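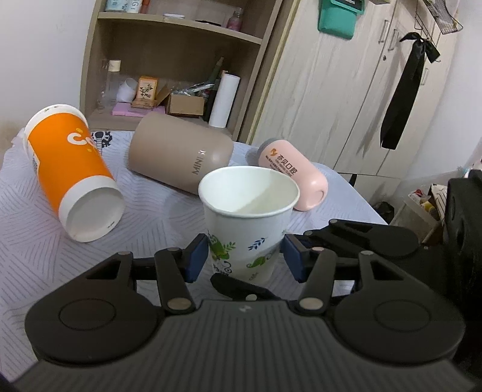
Last changed: 2023-05-24

3 shares | 2 comments

To: Beleddale Fertility Support list
Subject: Re: Idoveo armband, group discount

I read this one twice before answering. I know the discount was offered in good faith and I don't want to make anybody feel foolish for being interested. I've bought worse. But I have some problems with it, and I'd like to go through them before people start sending in money.

Quoting the original for anyone who joined this week:

> Hi everyone,
>
> I've been using the Idoveo armband for three cycles now and I
> wanted to share because I think it could help a lot of us. You
> wear it overnight and it reads your skin temperature and gives
> you a "fertility score" every morning from 0 to 100. Mine was
> 41 when I started and last week it was 68!!
>
> The clinic at Chong has them at the front desk and they say 50
> of their patients have used it with great results. It is normally
> $345 but if we get enough names together they'll knock a third
> off. It comes with the first two months of Jiriris capsules,
> which are matched to your score, and after that you can
> subscribe or cancel.
>
> It says on the box that it's clinically proven to support
> conception. I know we all get tired of being told to try things
> but this one gives you real data. Reply to me if you want to be
> on the order.
>
> Hugs to all

First, the score. I asked at the front desk what goes into it and was given a leaflet. The leaflet says the score "brings together your unique signals." I wrote to the company and asked which signals, and how much each one counts. The answer thanked me for my interest in my fertility journey and attached the same leaflet as a PDF.

I don't think that's a small complaint. Temperature charting has been around a long time and most of us on this list have done it at some point, with a thermometer and a sheet of paper taped inside the bathroom cabinet. Your resting temperature goes up a little after you ovulate and usually stays up until your period. So it can tell you that you probably ovulated, after the fact, and over a few months it can give you an idea of your pattern. It can't tell you whether your tubes are open. It can't tell you a thing about your partner's sperm. It doesn't know how many eggs you have left or what shape they're in. A number from 0 to 100 called a fertility score sounds like it covers all of that, and there's no way a band on your upper arm could.

So when a score goes from 41 to 68, I'd like to know what changed. Did the nights get warmer? Did the band get enough data to stop guessing? Did the app change its formula in an update? (There was an update in the spring, it's listed in the app store notes, and all it says is "improved insights.") I'm glad if it felt good to see it go up. I also remember what it was like to have a number on my phone every morning telling me how my body was doing, and the mornings it went down were awful. I'd want to be sure the thing meant something before I signed up for that again.

Second, the 50 patients. Great results compared to what? If 50 people who are already patients at a fertility clinic wear an armband for a while, some of them are going to get pregnant. They're also having treatment. Some couples conceive in any given stretch of months with no help from anything. To know if the armband did any of it you'd need a second group, as much like the first as you can get, with no armband, and you'd need to count everybody who started, including the ones who put it in a drawer after a week. I asked if there was a write-up. There isn't one yet. I asked how many of the 50 had a baby and was told that "results" means that they reported feeling more in control of their cycle.

Well, feeling more in control is nice. I'd pay something for it. I wouldn't pay $345 for it, and I wouldn't call it a fertility result on a flyer.

Third, and this one bothers me most - the capsules. The discount is tied to two months of Jiriris and a subscription that starts by itself unless you cancel before the second box ships. You have to cancel by phone. The ingredients panel has folic acid on it, and that's fine, anyone trying to get pregnant should be talking to their doctor about folic acid anyway and it costs very little at the drugstore. After that comes a "proprietary botanical blend" with one total weight for the whole thing and no amounts for each plant. Several of us are on prescribed medication during a cycle. I would not take an unlisted dose of anything alongside it, and I'd expect a clinic to say the same thing from behind its own front desk. If you've already been taking them, please don't panic, just bring the bottle in and show it to whoever writes your prescriptions.

And "matched to your score" - I compared two bottles that were supposed to be for different scores. Same panel, same weight, different color cap.

On "clinically proven to support conception": I looked for the trial. The box has a little star next to that sentence, and the star leads to the website, and the website has a page of testimonials. If anyone has found a published study of this armband I'd like to read it, and I mean that. I've changed my mind on this list before. I was against the ovulation strips for a long time and I ended up using them.

A few people wrote to me off-list after the first message and I'll answer the common questions in one go.

Is the clinic getting a cut? I don't know. I asked and was told it was "a partnership." I'd suggest asking them yourself at your next appointment, and asking whether the doctors there recommend it or whether it's only a front desk thing. Those can be very different.

Is it harmful? The band itself, I doubt it. The possible harm I see is someone looking at a nice high score and putting off a workup for another six months. The usual advice is to get checked after a year of trying, or after six months if you're 35 or older, and sooner if your periods are irregular or there's something in your history. A 68 doesn't change that. If you're over 35 and somebody tells you to give it three more cycles and see how the score does, please go get the blood work anyway.

What about the app and our data? I read the privacy policy, all of it, and it says that they may share "de-identified wellness information with trusted partners." It doesn't name the partners. It doesn't say how to get your records deleted. I'm not comfortable with that for cycle data and I don't think I'm being fussy.

What would I do instead? If you like charting, a plain basal thermometer and paper work fine. If you want to know when to try, the strips are cheap and they look ahead a day or so, where temperature only looks back. If you want to know why it isn't happening, that takes a doctor and tests for both of you, and I wish I had a cheaper answer.

I'm not asking the list owner to take the earlier post down. People should be able to share what they're using. I would ask that we hold off on a group order with our list's name on it until Idoveo answers the questions below. I've sent them in and I'll post whatever comes back, word for word.

- What goes into the score, and has it ever been checked against pregnancies?
- How many people started in the Chong group, and how many dropped out?
- How much of each plant is in the capsules?
- Can a person buy the band at the same price without the subscription?

If I haven't heard from them by November I'll say so here and you can make of that what you like.

To the person who posted it: I hope the cycle goes well, with the band or without it. Write to me if you want help with the cancellation call. The number on the card is wrong, the one that works is in the app under Billing.

2 comments | Reply to list | Share (3)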